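I've been reading about ghosts again. Blame the Gestutow bell, which is said to have rung six times one January night with its rope cut clean off.

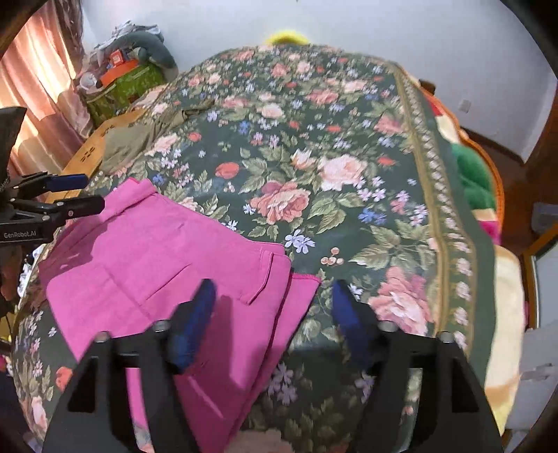
Pink on dark green flowers, Monday.

Rokeya Bhattacharjee lent me the book, and she believes every word — even the chapter where four monks see a drowned miller walk home across the ice! I'm less sure. The oldest account was written down decades later by someone who wasn't there.

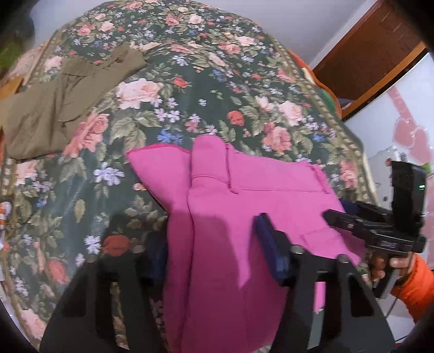
The miller's name was Bodnár, according to the book, and his widow kept his coat by the door for five years in case he came back cold. It's the coat that gets me. I can look at an olive-brown thing lying on a flowery cloth and feel nothing much, but give it a dead owner and I'd be sleeping with the light on.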